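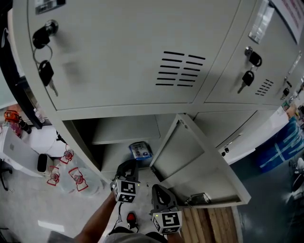 4.2 Locker tasks in the shared workshop

Claims made for home-built grippers tend to rest on tabletop work: a cup, a block, a folded cloth, all within easy reach and well lit. We doubted that such results would carry over to furniture, and so the second set of recordings was made at the metal lockers in the Pultthorpe workshop. Figure 6 shows the hand-held gripper at an open compartment in the lower row.

Figure 6. Hand-held gripper with marker cubes on both fingers, at an open lower locker. A blue-and-white packet lies on the compartment floor, toward the back.

The gripper follows the published Jurnari plans, with changes to the finger mounts that let us print them on the workshop's own machine. The operator holds it by the handle and closes the fingers with the trigger. Finger opening is worked out from the markers, so any stretch in which a marker is hidden is a stretch in which the opening has to be guessed. The authors of the plans treat this as a minor matter. At a table it may be. Inside a metal box with a shelf across it, we see no reason to take that on trust.

We recorded 100 attempts at taking a packet out of a compartment and 50 at putting one back. Of the 100, we threw out 10 before any training because a finger marker was lost for longer than the filter could bridge. A further 6 were kept but flagged: the marker was found, but its pose flipped between two readings while the fingers were still. Pale sheet metal was our first suspect. Turning off the nearest lamp made no clear difference, and we have not settled the question.

The Kordestani filter, which smooths over short gaps, gave paths that looked good when plotted. We are wary of this. A smooth path through a gap is still a made-up path, and a policy trained on it learns the filter's habits along with the operator's. None of the write-ups we found for similar builds say what share of their data was filled in this way. Ours is given in the appendix, for each task.

There is also the matter of the operator. A person reaching into a low locker bends, shifts their feet and turns the wrist without thinking about it. The Cunham arm, bolted to its bench, can do only the last of these. We replayed the kept recordings in simulation with the arm's joint limits switched on, and the reaches to the back of the compartment were the ones that failed most often – the same reaches that make the task worth studying. Raising the compartment in the simulated set-up fixed many of them, but that changes the task, and we do not count those runs as successes.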